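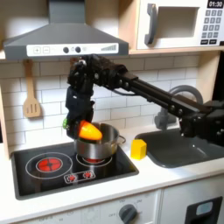 The Wendden kitchen cell is a robot workstation in Ivville, built on a toy kitchen and used for practice with pots, blocks and play food. It is best known for its upkeep routine, which its operators call thorough and its critics call long. Most of what has been written on it comes from the operators' own service notes, and few of the claims have been checked by anyone else.

Setup

A single black arm with a jointed, multi-fingered hand works over the counter from the sink side. The manual asks for the counter blocks and the saucepan to be put out before the arm is powered, then for a slow reach to the cooktop with a toy carrot in the fingers. The step is said to reveal a badly zeroed wrist. An outside review from Brillenbridge doubted this — a soft toy, it argued, hides small errors.

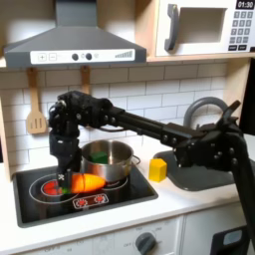

Maintenance

Wrist bolts are checked every 200 hours. The log lists 2,129 hours of running and 1,552 grasps in its first period, a low figure that the notes do not explain. Finger joints are replaced as a set, using parts from Kong, a supplier whose wear ratings have been questioned. 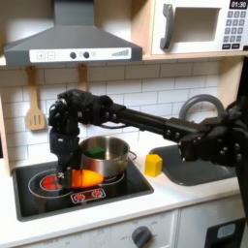
The hand low over the cooktop, beside the steel pot.

Calibration

Blocks serve as reference objects. The notes claim more than 2,374 hours between full recalibrations, though the log is too short to support it. Resetting the blocks by hand is also a likely source of error, and the manual gives no tolerance for it.
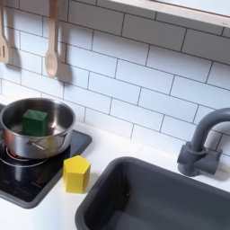 Green block in the saucepan, with a yellow block on the counter.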